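Basano Worktop and Wall Panel System

Product reference: 692
Supplier: Cleltmont Interiors
Category: Work surfaces and enclosures
Page last revised: Oct 31, 2025

Overview

The Basano system is a range of plain work surfaces and matching upright panels for schools, clinics, libraries and shared offices. It is supplied by Cleltmont Interiors and assembled at the Plurkutar works. Customers may order the worktop alone, the panels alone, or a complete bay.

Basano replaces the earlier Boyer range, which was withdrawn from general sale in June. Boyer brackets and feet will fit Basano worktops of the same depth. Boyer panels use a different fixing and should not be combined with the new system.

Finishes

Worktops are offered in matt white as standard. Panels are offered in white, light grey and mid grey, and a bay may be ordered with panels of more than one shade. Small differences in shade may occur between production runs, and customers extending an existing installation are advised to request a sample before placing an order. Colours shown on screen should be taken as a guide only.

A matt surface is recommended for rooms with strong overhead lighting or large windows. Gloss finishes are available to special order and carry a longer delivery period.

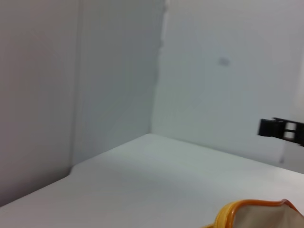
Dimensions and weight

Worktop length: 1,400 mm
Worktop depth: 692 mm
Panel height above worktop: 840 mm
Longest continuous run: 2,626 mm

Runs above the stated length must be divided by a joint and supported at the joint by an additional leg frame. A complete bay weighs almost 84 kg and should be lifted by no fewer than two people.

Installation

Bays are delivered flat and may be assembled by the customer or by a Cleltmont fitting team. The floor should be level and any skirting heaters switched off before work begins. Panels must be fixed to the leg frame before the worktop is lowered into position. Wall fixings are not supplied – the correct type will depend on the construction of the building.

Care and cleaning

Wipe with a soft damp cloth and a mild detergent, then dry. Scouring pads, bleach and solvent cleaners will mark the surface and are not covered by the guarantee. Hot containers should be placed on a mat.

Guarantee and returns

Worktops and panels are guaranteed for two years from the date of delivery against faults in materials and assembly. Unused items in their original packing may be returned by prior agreement. Items cut to a customer's own measurements cannot be returned.

Ordering

Orders are accepted in writing and should state the product reference, the finish of each part and the delivery address. Replacement feet, brackets and edge trims are listed on the Basano spare parts page.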